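Quick one before my shift — the desk thing

August, and I keep getting asked how it's going with the arm, so. Fast version, typed on my break.

Background for anyone new. I do room resets at Hawthorne, the shared office building. Desks cleared, dishes back to the kitchen, left-behind stuff bagged and tagged. 11 of us on the evening crew. Management signed with a firm called Zevilo to automate part of the desk clearing, and before anything goes on a real floor they run it all in simulation. Colleen Marchand (my lead) got us access to the sim so we could complain early. Smart of her.

Their practice room has wood desks, black chairs, a plant. And the usual leftovers on the desk, a book, a fork. Could be our second floor apart from the teal floor, which, wow.

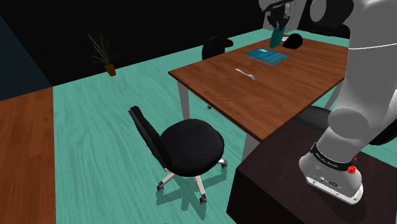 What changes for us

Hours, first. Everybody's question. Nobody loses shifts before spring, that's in writing, and Belmiro Nogueira made them read it out loud at the meeting. After that it gets vague. I don't love vague.

Second, the job itself. Less bending and carrying, more watching a screen and sorting out what the arm can't. Sheldon Poirier has bad knees and is all for it. Zachary Sandhu says he took this job so he wouldn't have to look at a screen. Fair. I'm somewhere in teh middle.

The part that worries me is cloth. Dishes have a shape. A napkin or a scarf doesn't, and people leave those everywhere, draped over other things. I can feel what's under a cloth before I pick it up. So I've been spending my sim time on the close-up views, with a white cloth right down in the fingers and something teal bunched in with it.

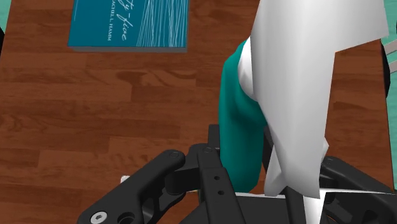 Anyway I sent Zevilo 7 notes. Mostly about cloth, one about paperbacks with wet coffee rings, one asking who gets the blame when a mug breaks. They answered four. Not the mug one.

Training pay is still being argued over. Colleen wants it at full rate and so do I, obviosly. Man-sik Kwon from days is putting a list together, so if you're on the crew and have a question, give it to him before the next meeting.

Ok, break's over. More when I have it.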